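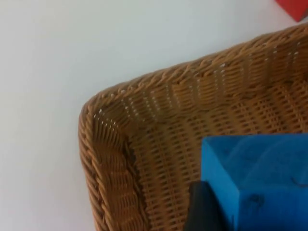
Wrist camera view, with a blue foam block in the wicker basket and one finger of the gripper beside it.

Review: the Wimari wrist camera and recording kit, after a season of use

Posted December 30, 2019

I have been meaning to write this up since September, when the Wimari kit landed on my bench, and the holidays have finally given me a quiet morning and a full pot of coffee to do it with. If you are thinking of collecting your own demonstrations for a small arm at home or in a school workshop, I hope it saves you some of the hunting around I did!

My own project is called Diltholm, and it is a modest one. I want a policy that can pick soft things out of awkward containers, trained on examples I record myself by driving the arm by hand. Before this I was using an old webcam on a bendy stalk, which drooped a little more every evening until I was teaching the arm mostly about my tabletop. So I came to the Wimari ready to be pleased, and you should weigh my enthusiasm with that in mind.

In the box you get the camera, a bracket, a good long cable and the recording software on a little drive. The bracket fitted my Borik gripper without any filing, though the screws are tiny and I lost one under the radiator almost at once (there are 2 spares in the bag, bless them). Take your time over the angle. I set mine too flat to begin with and the fingers barely showed, and a whole evening of recordings had to go. You want at least one fingertip in view when the gripper comes down on something, even if it is big and blurry, as it will be that close.

The picture itself I like very much. I record a lot of basket work, because wicker is such a good test: all that texture, a thick braided rim to stay clear of, and daylight coming through the gaps in the weave as little white dots. Cheaper cameras I have tried turned that into crawling mush. With the Wimari the strands stay crisp enough to follow, and the blue of the foam holds up nicely against the brown. A plain white wall behind can fool the automatic exposure, so I lock it at the start of each session, and I would suggest you do the same. The lock button is hidden in the second menu for reasons I can't guess.

Now for the software, where I have more grumbles. Starting and stopping an episode is a single tap on the foot pedal, and I can't tell you what a pleasure that is when both hands are on the controller. Each episode is saved with the arm positions lined up to the pictures, and the timing has been steady for me. Labeling, though, is a chore. You can mark an episode as good or bad and type a note, but you can't mark the moment inside it where things went sideways, so a nice clean approach followed by a fumbled grasp has to be kept whole or thrown out whole. I keep a paper notebook next to the keyboard for those, and I go back and trim them with a script of my own. I'd gladly trade the fancy playback screen for a plain old bookmark key.

I also wish it nagged you about variety. It is so easy to settle into a rhythm and put the block back in the same corner of the basket every time, and the software will happily let you. My habit now is to turn the basket between episodes, and to stop after three good ones in a row and change something bigger, like the lamp or the block itself. My early recordings were far too tidy, and the policy I trained on them went straight for the corner whether there was foam in it or not. I laughed, and then I deleted a lot of files.

For comparison, I borrowed the Åberg recorder for a couple of weekends. It is the sturdier piece of kit, and its labeling is miles ahead — you can tag any moment you like and search on it afterward. But the camera housing is bulky, and mine kept bumping the rim on the way into deeper baskets. If your work is all out on a flat table, I'd look hard at the Åberg. For reaching down into things, the Wimari is slim enough to follow the fingers in, and that settled it for me.

Small things: the cable clips are good, the manual is short and readable, and the camera gets warm over a long session but has never cut out on me. I would buy it again, and I'm hoping for an update to the labeling in the new year.

My rating: 4 out of 5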